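Workshop Notes: The Microwave Station

Work on the two-arm build at the Harik shared workshop continued through May. The present stage concerns a single household task, namely the opening, loading and closing of a countertop microwave oven. The controller, designated Durnik, is now in its 18th revision and has performed reliably since the wiring was replaced.

The build log stands at 733 entries. Of these, the last 50 relate to the door alone. The approach angle of the left arm required correction on 2 occasions, and the closing speed has been reduced accordingly. Members who use the Palacios bench in the evening are asked to leave the cloth and the power strip in their present positions – any change obliges the author to repeat the calibration.

The parts list and the revised mounting drawings will be published under the project name Rellik once the measurements have been checked. Correspondence regarding the drawings may be sent through the contact page.
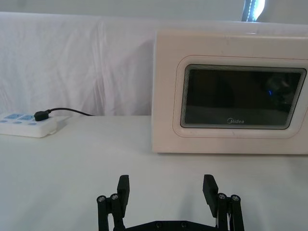
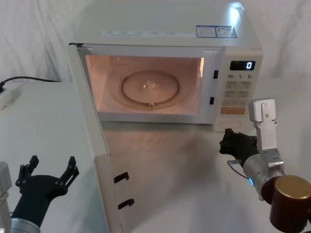 The microwave station, with the oven door closed in the first photograph and open in the second.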